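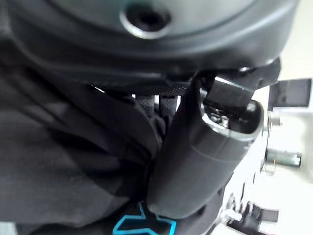
Elsie Trevaskis writes that she would like to know if a petition from children is really read by somebody, or if it goes straight in the trash. She signed one last year about the bus and she never heard anything more about it.

Young Readers > How Government Works

Print this page | E-mail this page

September
By Tamsin Hollis

Asking the Council: What Is a Petition?

It is a good question and I will try to answer all of it. The short answer is yes, it is read. How carefully it is read, and what happens later, depends on several things, and some of them you can decide yourself before you collect the first name.

A petition is a letter which asks for something and which many people have signed. The person who receives it must be a person who has the power to do the thing. You can write a letter to your uncle and ask him to make the school day shorter, and all your class can sign it, but your uncle cannot change the school day. So it is a letter with many names, but it is sent to the wrong place.

People have written petitions for a very long time. Before most of them had the right to vote, they could still write to the king or the queen and ask for lower taxes, or for bread, or for a prisoner to go home. Often the king said no. Sometimes he did not answer at all. But the people kept the habit of asking, and today many countries have this right written in their laws.

The story of the bus from Bata

The petition which Elsie signed is a good one to learn from, so I will tell how it went.

Bata is a small village on the far side of the river Girelel. It has 200 people, one shop and no school. The children go to school in Kereama, which is on the near side, and for this they need the bridge and they need the bus. The bus belongs to a company with the name Stustex. The company does not decide alone where the buses go. The town council of Kereama pays part of the cost and signs a contract with the company, and in the contract there is a list of stops.

When the old contract finished and the new one was signed, the stop in Bata was no longer on the list. The bus turned around at the bridge. From there to the village is a long walk uphill, and in winter it is dark at seven in the morning.

First the families complained to the bus driver. He was polite, but a driver cannot add a stop. Then they telephoned Stustex, and a person there told them that the company follows the contract. At last somebody's grandmother read the contract, which anyone may do in the town library, and she saw the name of the council at the bottom of it. Now they knew where to send the letter.

What was in the letter

The letter from Bata had only one page. I have seen a copy and I can tell you what it said, in the same order.

It began with the names of those it was for: "To the members of the Town Council of Kereama." Then came the request, and it was one sentence long. "We ask the Council to put the Bata stop back on the morning route and the afternoon route." After this came the reasons. They wrote how many children use the bus, how long the walk takes, and that there is no sidewalk on the hill. They did not write that the council was stupid or that Stustex was greedy, although I think a few of them wanted to.

On the bottom of the page, and on the sheets behind it, were the signatures. Each line had a place for the name, the address and the age. Above the lines the request was printed again on every sheet. This is a small thing but it matters very much. If a sheet has only names and no request, the town office cannot know what these people agreed to, and it may refuse the sheet.
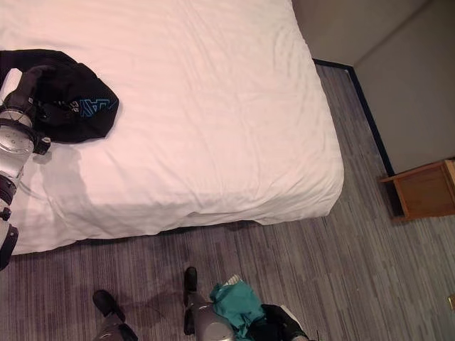 How many names do you need?

Every place has its own rules, so you must look up the rules of your own town. In Kereama they are like this. You may sign if you live in the town or in one of its villages and you are 11 years old or more. If a petition has 300 signatures, the council must send an answer in writing. If it has 2000 signatures, the council must also talk about it in an open meeting, and the public can come and listen.

Look again at the number of people in Bata. Even if each of them had signed, the babies too, it would not have been enough for a written answer. Here many people stop and say that small places have no chance. The families of Bata walked over the bridge and asked their neighbors in Kereama. They stood outside the market and outside the swimming pool. Many people in town had cousins in Bata, or friends in school who came from there. Others had never been to the village, but they signed too, when they heard about the dark hill.

You can say no to a petition, by the way. Nobody is allowed to make you sign, also if it is your best friend who holds the pen. Read what is printed at the top. If you do not understand it, ask. If you do not agree with it, you give the pen back and say thank you.

And you sign only one time. When the same person signs three times, the office crosses out the extra lines, and after this it will look at all the other names with more suspicion.

What happens in the town office

A petition is not given to the mayor like a birthday cake, even if you sometimes see this in the newspaper. It goes to the town clerk. The clerk is a person who works for the council and keeps its papers in order. She puts a stamp with the day on the first page, gives the petition a number and writes this number in a book. You should ask for the number. With it you can telephone later and find out where your petition is.

Then the signatures are checked. The office compares the names and addresses with its list of people who live in the town. Some names always fall away. One person wrote too quickly and it cannot be read, another lives in a different town, and there is usually somebody who signed as a cartoon duck. For this reason it is wise to collect more names than the rule demands.

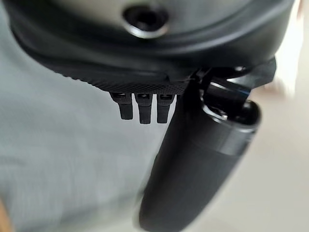

After the checking, the petition goes to the members of the council who know most about the matter. For a bus these are the members who work with roads and transport. They read the letter and they ask other people for facts. In this case they asked Stustex what it would cost to drive up the hill, and they asked the school how many pupils came late. They are allowed to say yes, to say no, or to say something in between.

Bata received something in between. The morning bus drives up to the village again. The afternoon bus still turns at the bridge, and the council wrote that it will look at this when the next contract is made. Some families were happy. Others said that half a bus is not what they asked for, and they have begun to collect names again.

So why did Elsie hear nothing?

The answer was sent to the person whose name stood first on the petition. This person is called the lead petitioner. The council does not write to every person who signed, it would be a great many letters. The lead petitioner should tell the others, for example with a note in the shop window or at the school. In Bata there was a note, but Elsie lives on the other side of the river and did not pass by it.

If you start a petition yourself, think about this from the beginning. Write on the sheet where people can read the answer later. And if you only signed one, you can ask at the town office - it is open until four in the afternoon in Kereama - and they will show you the letter. You do not need a grown-up with you for this, but you may bring one.

Some words from this page

Council: the group of people who are elected to decide things for a town.

Contract: a written agreement, where each side promises to do something.

Clerk: the person who receives and keeps the papers of the council.

Signature: your own name, written by your own hand. Your mother cannot write it for you, and you cannot write it for your brother.

Lead petitioner: the person whose name stands first, and who gets the answer.

Something to try in class

Choose a thing in your school which you would like to be different. Find out who decides about it. It can be the teacher, the principal, the school board or the town, and this part often takes the longest time. Then write the request in one sentence only. Read it aloud to somebody who was not there when you wrote it, and let them tell you what they think you are asking for. If they tell you something else than you meant, write the sentence again.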